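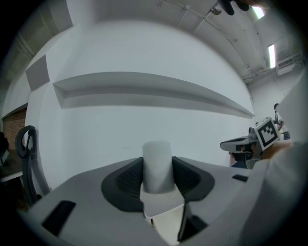
Foam, Plates and Cups: Packing the Breakable Stuff

By Abrehet Tamiru
Filed under: Kitchen, Moving, Storage

I love packing dishes. There, I said it! Give me a clear counter, a stack of sheets and a whole shelf of square plates and I am happy until dinner. These are the tips I keep repeating to friends, in the order I'd do the job myself, with a few extras at the bottom that readers sent in after the last round.

Get the soft stuff out first

Pull out everything soft and white and squishy before you touch a single plate. Foam rolls, foam pouches, sleeves for cups, the flat pieces that came around your last lamp. I stand the rolls on end in a tall box so they don't wander off under the table, and I cut a good pile of sheets before I start. Cutting as you go sounds fine, but then you have a plate in one hand and scissors in the other and you end up skimping on the wrap.

My current roll is from Stiro and it's the thin kind, which I like for plates. Two layers of thin foam fold around a corner so much better than one thick layer. For mugs and cups I go thicker.

If you're short on foam, dish towels and T-shirts are wonderful for everything except very shiny glazes. Zippers and buttons go nowhere near the china, please.

Square plates

Square plates are gorgeous on the table and a bit of a pain in a box. The corners take all the bumps. Set the plate in the middle of the sheet like a diamond, so each corner of the plate points at a flat side of the foam. Fold the sheet in over the corners one at a time, then flip the whole thing and tape the last flap down. Tape sticks to foam, and it also sticks to glaze, so keep it off the plate itself.

Then pack them on edge, like records. Plates lying flat in a big stack put all that weight on the bottom one. On edge, with something springy under them and something springy on top, they ride really well. Three in a bundle is my limit for the heavy ones.

For everyday storage it's the other way around: stack them flat, with a square of foam between each one, and keep the stack low enough to lift with both hands. Cut the squares a little smaller than the plate so they don't stick out and collect crumbs.

Cups and mugs

Roll, don't crumple! Lay the cup on its side at the corner of a sheet, roll it once, tuck the loose foam into the mouth of the cup, and keep rolling. The tucked part is what protects the rim. With a handle, I wrap a narrow strip around the handle before I do anything else (old socks are great for this, cut the toe off).

Stand them upright in the box, mouth down if the rim is thick, mouth up if it's thin and you've filled the inside. And please don't nest cups, even wrapped. I had two espresso cups wedge together so tightly one summer that I had to soak them in warm soapy water to get them apart, and I was sure the whole time I'd hear a crack.

Holding the slippery ones

Glossy plates are slick, especially when your hands are dry from handling cardboard. Rubber-dotted garden gloves help a lot. So does a damp cloth under the plate while you're folding the foam around it. Hold cups by the body with your fingers on both sides, gently, and leave the handle alone. A firm squeeze on a foam sleeve feels safe but the cup can slide right down through it, so keep your other hand underneath.

Boxes

Small boxes, always. I've been using the Hellwig ones with the double wall, and they hold up to being reused again and again. I got 9 boxes of kitchen things out of my last place and every one of them had already been through a move before that.

Line the bottom with crumpled paper, a good few inches. Heavy plates go in first, then a flat piece of cardboard, then cups. Close the flaps and give the box a tiny shake. If it rattles, open it up and stuff more paper down the sides. Write KITCHEN on two sides and the top, and add what's in there. "Square plates, blue mugs" is a gift to yourself on the first morning when you'd really like some coffee.

Keeping the foam for next time

Do keep it! Flatten the sheets, roll them around a wrapping paper tube and slip a hair tie over each end. Dusty foam can be wiped with a barely damp cloth and hung over a chair until it's dry. Don't put it in the dryer or leave it by the stove.

Little offcuts I save in a jar. They go under wobbly table legs, between frying pans, on the back of picture frames so they don't mark the wall, and on the inside of cabinet doors that slam.

From the comments

Put a plate on top of an open foam sleeve while you pour candle wax nearby? Please don't, foam and hot things are not friends. (Two people asked.)

Wrap lids separately from their pots. Yes! And tape the two bundles side by side so they come out of the box together.

Use a Fleso drawer liner between plates when you run out of foam. I tried this in June and it's lovely, very grippy, although it's heavier than you'd think once you've done a full stack.

Label the box that has the scissors in it. I'm adding this one to my own list right now.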